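Plakgate replacement worktops: ordering and fitting questions. Applies to all straight worktops sold through Pernier counters. Shaped and curved tops are handled separately.

Measurements are in inches unless stated. Read the measuring section before calling the counter; most order corrections come from depth, not length.

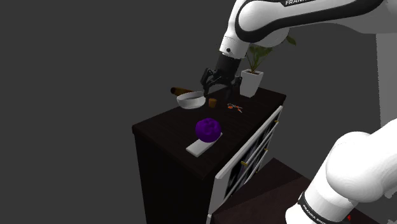
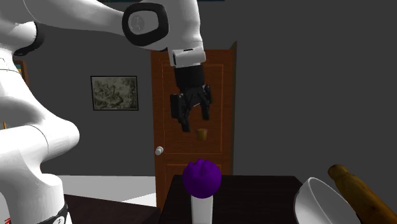
## Measuring

**Do I measure the old top or the cabinets?**

Measure the cabinets. Old tops are often trimmed on site to suit an uneven wall, and copying one repeats the trim. Take the length at the front edge and again at the wall. If the two differ, order to the longer one.

**How much overhang should I allow?**

The standard front overhang is 1 inch past the door faces. End overhang is optional. Where a top butts against a wall or a tall unit, order it flush and leave the gap for sealant.

**What if my wall is not square?**

Check the corner with a framing square or by comparing diagonals. Small errors can be scribed during fitting. For larger ones, send a cardboard template with the order and write "top face" on the correct side. Templates without that marking are returned.

## Ordering

**What is the longest single piece?**

13 feet. Longer runs are supplied as two pieces with a factory-cut joint and connecting bolts. The joint must not fall over a dishwasher or within 5 inches of a sink cutout.

**Can you cut the sink opening?**

Yes, if the sink maker's template is supplied. We do not cut from outside dimensions alone. Corner radii vary between sinks of the same nominal size.

**How long does an order take?**

Plain tops leave the shop in 4 working days. Tops with cutouts or joints take 13. The clock starts when the signed drawing is received. Drawings received after noon on Friday are logged the next working day.

**Can I change an order after signing?**

Length can be reduced until cutting begins. Any other change is a new order.

## Fitting

**Does the top need to rest indoors first?**

Yes. Store it flat on battens in the room where it will be fitted. Do not lean it against a wall.

**Which fixings are supplied?**

Slotted brackets and short screws. Use the slots, especially across the depth of the top, so the material can move. Check screw length against the thickness of the top before driving.

**Which sealant should I use for the back edge?**

Any neutral-cure silicone. Pitness trim strips can be fitted over the cured bead. The 53 series fits straight walls only.

**Who handles damage claims?**

Ó Riain delivers all orders and records damage at the door. Note it on the delivery slip before the driver leaves, and quote the slip number in your claim.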